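オスス地区 家具の引き継ぎ・貸し出し事業 中間報告
提出先:レルデール基金 担当 イレナ・ヴィソツカ様
作成:エルミラ・ベリシャ 7月2日

ばたばたで書いてます。読みにくいところはすみません。細かい数字は別送の会計表が正です。

1 全体の状況

おおむね計画どおり。遅れているのは搬送まわりと、貸し出し契約書の翻訳。逆に、寄付の受付と仕分けは予定より先に進んでいる。前回ご指摘のあった「入ってくる量に出ていく量が追いついていない」件、まだ解消とは言えず。ただ春よりはまし。倉庫の奥の通路がやっと通れるようになった。

対象は前と同じで、オススに移ってきたばかりの世帯、それと一人暮らしを始める若い人。申込の窓口はモルデン通りの事務所に一本化した。前は図書館の掲示板にも申込用紙を置いていたが、古い版が残っていて混乱したため回収ずみ。

2 受付と仕分け

布ものの扱いを変えた。これまでソファ、クッション、カーテンを一緒くたに「布」で登録していたのを、座るもの・掛けるもの・小物に分けた。アルダラン・アラブザデが台帳を作り直してくれている。旧台帳からの移し替えは半分を過ぎたあたり。検索がだいぶ楽。

ソファは相変わらず人気で、入ればすぐ決まる。困るのは大きいもの。オススの古い集合住宅は階段が狭く、三人掛けは踊り場で回らないことがある。申込時に階段幅を書いてもらう欄を足した。書いてくれない人も多いので、電話で聞き直し。ここに案外時間を取られる。 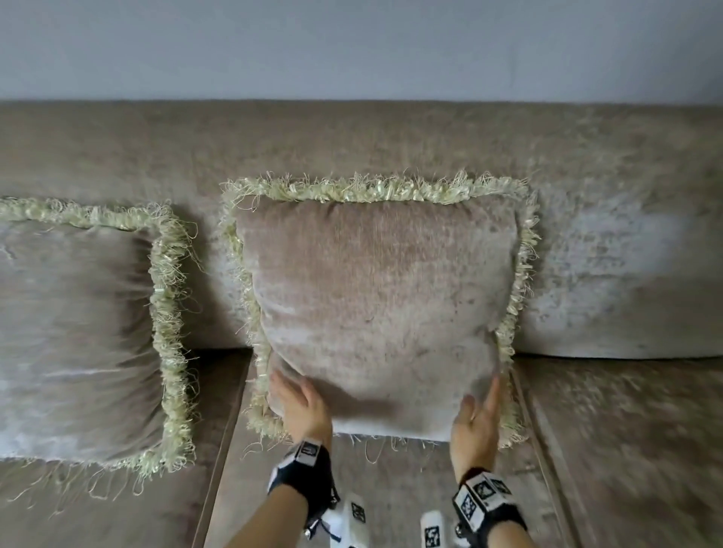

貸し出した家具が家に合わなかった場合、返却の費用は誰が持つのか?
引き渡しから2週間以内なら事業側が全額負担し、それを過ぎた分は次の定期便に載せられる場合に限って無料とする。

この線引きは5月の打ち合わせで仮決めしたもの。契約書の本文にはまだ入っていない。翻訳と一緒に入れる予定。期限を過ぎて定期便にも載らない場合をどうするか、そちらのご意見いただけると助かります。当方の案は実費の半額。バフマン・ヘイダリは「半額でも高い、払えない家は黙って歩道に出す」と言っていて、たしかに去年それがあった。

3 搬送

一番の遅れ。モハンマディ運送との契約は続いているが、先方の車が一台修理に入り、6月前半は便が減った。代わりの車を単発で借りた分、搬送費が予算を超過。超過額は500ユーロ。予備費から充当ずみ、領収書は別送の封筒に入れた。

定期便の曜日固定はやめた。申込がたまったら出す形に。利用者には前日までに電話。留守だと荷を持ち帰ることになり、これが地味に痛い。携帯のメッセージでも連絡できるよう、申込用紙に欄を追加。

運ぶ人の手も足りない。クロシュ・アサディが腰を痛めて、5月末から重いものは持てない。今は電話連絡と地図作りに回ってもらっている。地図はよい出来。どの建物に昇降機があるか、どこに車を停められるか、全部書き込んである。次の報告に写しを付けます。

4 修理と手入れ

縫い直しの作業日を月に一度から二度に増やした。対象はクッションの縁、椅子の座面、カーテンの裾など。房飾りの付いたものは手がかかるので後回しになりがちで、棚にたまり気味。糸のほつれ程度なら貸し出してよいか、という相談が毎回出る。今のところ「座って落ちない、引っかからない、清潔」なら可、という基準で運用。文書にはしていない。すべきだと思う。

洗えない生地の扱いも課題。起毛のものは家庭用の洗剤だと跡が残ることがあり、一度失敗した。専門の業者に出すと新品に近い値段になる場合もある。試しに蒸気の清掃機を借りた。結果は生地によりけり。購入するかどうかは夏の間にもう少し試してから決めたい。買うとすれば備品費の枠内で収まる見込みです。

木の家具はほぼ問題なし。引き出しの取っ手の欠品だけ多い。金物店から半端物を譲ってもらえることになり、そろいではないが使える。
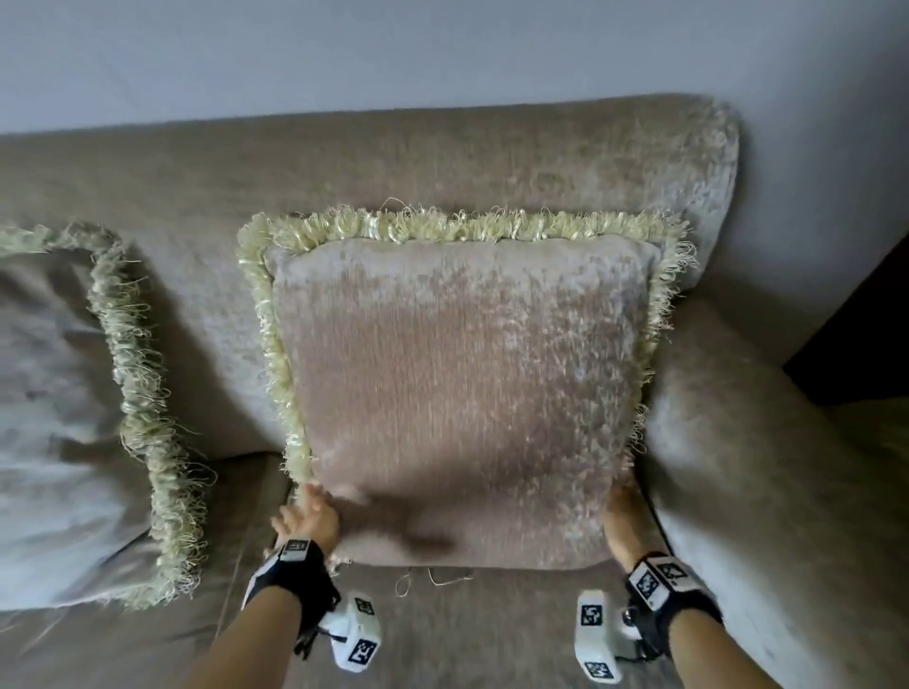

縁飾り付きのクッションとソファ

5 お金

今期の交付額は3770ユーロ。うち3000は倉庫の賃料と搬送にあて、残りが修理材料、印刷、電話代。使い切りの見込みだが、先に書いた搬送の超過があるので余裕はない。倉庫の電気代が請求待ちで、これが読めない。大家が一括で払って後から割る方式のため、届くのはいつも遅い。

費目の組み替えをお願いするかもしれません。印刷費が余りそうなので、修理材料に移したい。正式なお願いは電気代の額が出てから。組み替えの申請書式、前の年のものをそのまま使ってよいかだけ先に教えてください。

6 利用者の声

聞き取りはベリシャが担当。件数はまだ少なく、集計するほどではないのでそのまま。

「机が来てから子どもが台所で宿題をしなくなった。台所が広い。」
「電話が早口で分からなかった。紙でほしい。」
「色は選べないと聞いていたが選ばせてくれた。」
「引き取りの人が靴を脱いでくれてよかった。」

二つ目は重く受けとめている。申込の控えに、日時と連絡先を大きな字で書いた紙を付けることにした。多言語版は契約書の翻訳が済んでから。翻訳者の都合で遅れていて、今の見通しでは9月。もっと早くしたいが、別の人に頼むと用語がばらばらになるのでで待つことにした。

7 次の期間にやること

・台帳の移し替えを終わらせる(アラブザデ)
・貸し出し基準を一枚の紙にまとめる(ベリシャ)
・返却費用の扱いを確定、契約書に反映
・モハンマディ運送と秋以降の単価の話し合い。先方は値上げしたい様子
・運び手の募集。スポーツクラブに声をかけてみる(ヘイダリ)
・倉庫の棚の固定。一か所ぐらつくところあり、今は下段だけ使用

8 ご相談

現地訪問の日程、そちらの都合のよい日をいくつかください。作業日に合わせていただけると修理の様子も見ていただけます。午前のほうが人がそろっています。倉庫の入り口はモルデン通りの裏側で、表の呼び鈴は壊れてます。着いたら事務所に電話を。

添付:会計表、搬送の領収書(郵送)、新しい申込用紙の見本。旧版との違いは見本の余白に鉛筆で書いてあります。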